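Handheld gripper demos: is anyone getting value past the first hundred?
Troltham Boards > Manipulation > Data and training

ulley_shed
Opening this because I've had three people this month tell me that handheld collection "solves" the data problem, and I'd like to see somebody's numbers before I believe it.
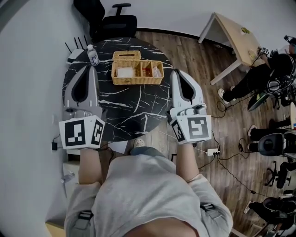 We've been at it since March. Two grippers with marker cubes, head camera, shoulder straps, one person per table. The task is tidying a tabletop organizer: pick a small item, put it in the right compartment, square up whatever is sticking out. We have 263 demos that passed our checks. The policy trained on the first 100 and the policy trained on all 263 score the same on our test layouts, within what I'd call noise. So where did the other 163 go?

Before anyone says "more diversity," please tell me diversity of what.

ban_4
Same table every time?

ulley_shed
Same table, same room, four different operators. The organizer gets moved and turned between takes. Items get swapped.

ban_4
Then you have one environment and a lot of takes in it. I'd expect it to flatten. Your extra demos are teaching it things it already had.

ulley_shed
That's the standard answer and I've given it myself. But the test layouts are on the same table too. If it was overfitting to the room it should be doing great in the room. It isn't. It's mediocre in the room.

sellengate_ops
What's the table surface? If it's the one in your picture I'd start there. Glossy black with white veins is about the worst thing I can think of to put under a tracker that wants clean corners on black and white squares. Do you get reflections of the cubes in the top?

ulley_shed
I've looked for that. We throw out any take where the cube pose jumps more than we allow between two frames. Rejection rate on that table is higher than on the matte desk we tried first, I'll give you that. But the takes that survive look fine when I replay them.

sellengate_ops
Look fine to who? A jump filter catches jumps. It won't catch a pose that's smoothly wrong by a few millimeters through the whole approach, and a few millimeters is the difference between getting hold of a flat packet and pushing it into the back of the compartment.

ulley_shed
OK, that one I can't wave off. I'll replay some against a measured position and see.

tbaidoo
Tetteh Baidoo here, I ran collection for the Sellengate kitchen set before moving over to evaluation. I'm going to be annoying and ask about the people before the optics. How long are the sessions?

ulley_shed
An hour on, then swap.

tbaidoo
Too long, in my opinion. By the end of an hour leaning over a table people have found the laziest motion that still counts as a success. They stop regrasping. They stop correcting. You get a beautiful pile of the same clean reach. Then the robot misses once and it has never seen anyone recover from a miss.

Check how many of your 263 have a failed grasp in them. I'd bet it's a tiny share, and I'd bet most of those are early in a session.

ulley_shed
We delete failed grasps. That's in the check.

tbaidoo
Well, there you go.

ban_4
Hang on, I don't agree with that. We kept failures in for one whole round and the policy learned to fail. It would close on air, open, back off, and do it again, like it thought that was step one of the task. Deleting them was the best thing we did.

tbaidoo
Did you keep the failure and the recovery, or only the failure?

ban_4
Both. The whole take.

tbaidoo
Then trim it. Cut the bad reach and start the take at the moment the hand is in the wrong place. You want the "getting out of trouble" part without the "getting into trouble" part.

ban_4
That's hand labor on every take. The whole sales pitch for handheld was that it's cheap.

ulley_shed
Yes, this is exactly my complaint. Every time I say it isn't working, the fix is another hour of somebody's time that wasn't in the pitch. Check the tracking by hand. Trim by hand. Shorter sessions, so more setup and more calibrating. Add it all up and I'm no longer sure it beats teleop on the real arm, where at least the thing being recorded is the thing that has to do the job.

wristcam_only
Teleop is slower per demo by a mile, though. We did both. I wouldn't go back.

ulley_shed
Slower per demo, sure. Slower per useful demo? Nobody in this forum has posted that figure, and I've searched.

wristcam_only
Fair. I don't have it either. My feeling is that it's still well ahead, but a feeling is what I've got.

One more thing to check: can your robot physically do what your operators are doing? People's elbows go anywhere. If the arm hits a joint limit halfway through a nice two-handed move, the demo is useless no matter how clean the tracking was. We filter for reach now and it took out more takes than I expected.

ulley_shed
We filter for reach. We don't filter for both arms at once. Hm.

sellengate_ops
That could be a chunk of it right there. Two arms on a small round table, hands coming in from both sides toward the middle. Fine for shoulders, awkward for two arms on a fixed base.

ulley_shed
Plan for the next two weeks, so I can be held to it:

Replay 3 full sessions against measured positions, glossy table and matte desk both.
Run the reach check on both arms together over all 263.
Cut sessions to twenty minutes for two of the operators and leave the other two at an hour.
Trim recoveries on a small batch only, and log the hours it takes.

If the curve still doesn't move I'm going to argue for teleop at the next planning meeting, and I'd like someone here to try to talk me out of it with data.

tbaidoo
Change one of those at a time or you won't know which one did it.

ulley_shed
The first two don't change anything, they're checks. I'll do the session length before the trimming.

ban_4
Put something ugly and matte over that table while you're at it. A bedsheet will do.

sellengate_ops
Not a bedsheet, it bunches up under the fingers. Get a desk mat.

ban_4
We used a bedsheet for months at Ulley and it was fine. Tape the edges.

wristcam_only
Following this for the hours log on the trimming. Please post it even if it's embarrassing.

ulley_shed
It'll be embarrassing. I'll post it.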